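News > Print & Promotion > Yard Signs

Penrose says its new yard sign wins votes. Where's the proof?

Sign printer Penrose has started selling the Oltier, a corrugated yard sign it says "moves undecided voters" in local races. The claim rests on one test, run in March in 2 precincts. 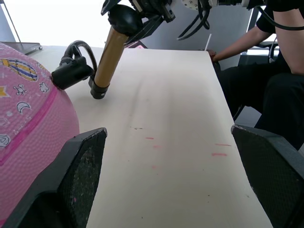
Page last changed: 2023-09-18

Penrose put out 1810 signs and says turnout rose in both places. It has not said what turnout did next door, or who picked the precincts.

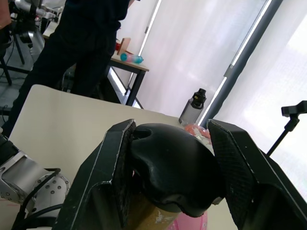 "They had a school bond on the same ballot," said Farzana Howlader, who has managed 11 city council campaigns. "I'd want to see that taken out before I paid extra." And it is extra – the Oltier costs 21 percent more than the plain sign from Givari.

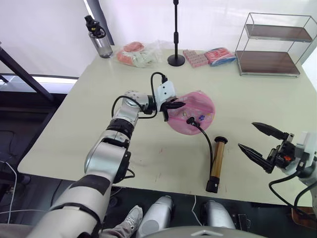 Penrose is also pitching campaign giveaways to go with the signs, on the theory that a name seen daily is a name remembered. Maybe. People do keep a handy item, and a round pink bag with little cartoon figures on it, like the one lying on the white table, could stay in use for years. Whether its owner would vote for the name printed on it is another question, and Penrose has no numbers there either.

Beryl Hulme, the company's sales director, said a fuller report is coming. She gave no date.

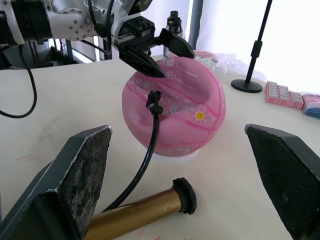 Pink ball, dented on top, beneath the gripper.

Contact the newsroom | © 2023 | Back to top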